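Speaker notes - "Making Room: Moving In With the People You Love"
Barbara Piątek, Friday session, Grarnico community hall

(Wait for the chairs to stop scraping. Say good morning twice, the first one never lands.)

Good morning, everyone, and thank you for coming out so early. My name is Barbara, and I've spent 12 years helping families put two households into one. Sometimes it's a mother moving in with her daughter, sometimes it's two people who met at 70 and have a full set of everything each. I love this work, and I'm going to try very hard to stop on time.

Start with the question I get most: when should we begin talking about it? My answer is before there is a moving truck in anybody's mind. The families I see at Nigatu who have the hardest time are the ones who agreed on a date in July and left everything else for later. They know what day the sofa arrives, and they've never talked about who likes the house quiet in the morning.

So have the dull talk first. Bills, bedtimes, the thermostat, whether the grandchildren can drop in without calling. I like to do it over a meal, and I like to do it 2 times, a week apart, so that the shy one gets a second chance to speak up. 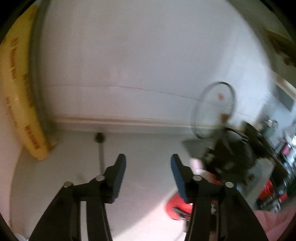 Pale floor, white surface, and plenty of time to decide what goes there.

(Slow down here, I rushed this part at Urkano.)

Now, the person who is moving in. Please think about what it feels like to arrive as a guest in a home that is meant to be yours. Everything already has a spot. You open a drawer looking for a dish towel and it's batteries. My own aunt lived with us for seven months before she stopped asking if she could make tea, and I'm sorry to say it took me most of that time to notice she was asking.

What helped in the end was giving her whole areas - a shelf in the bathroom, the left side of the hall closet, and the say over what we ate on Sundays. She made a lot of dumplings. We were all very happy about it.

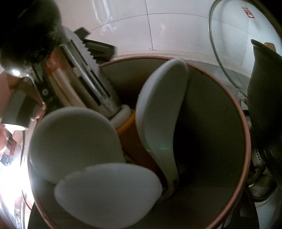

When two sets of belongings meet, I ask people to go easy on the word "duplicate." You may have two potato peelers, yes, but one of them might have peeled potatoes for a husband who is gone now, and the peeler is allowed to stay. Set a date to look at it all again, and be kind about it when the date comes.

(Ask for hands: who has kept something just because of who gave it to them? Let a couple of people tell their story. Don't tell mine, it's too long.)

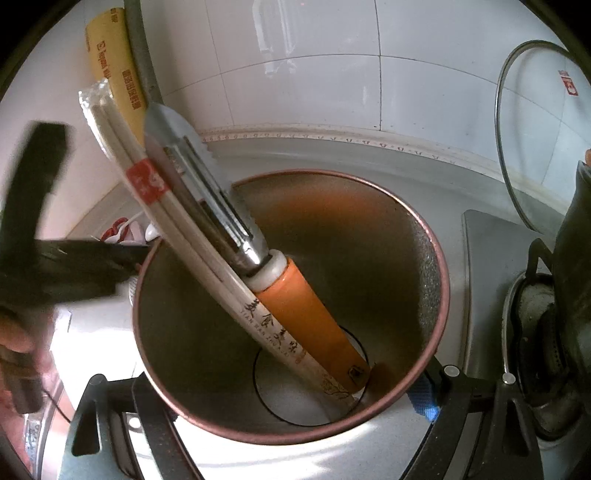 Chopsticks, still in their wrapping.

Next, money. I know, I know. Write it down on one sheet of paper, who pays for what, and put it where you can both find it. The Workero worksheet in your folder has 13 lines, and you can skip the ones that don't fit your family. What you want is for the person on the smaller income to feel they are paying their way, even if that means the newspaper and the cat food.
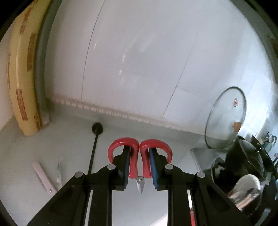 Then there is privacy, and I always leave too little time for it. A closed door has to mean something. If you were raised in a house where people walked right in, as I was, you will need to practice knocking, and you will feel silly doing it. Knock anyway, and wait for the answer.

(Water. Check the clock.)

I'll take questions now, and there's coffee at the back. If you'd rather ask me something quietly, I'll be by the coat rack until they need the room.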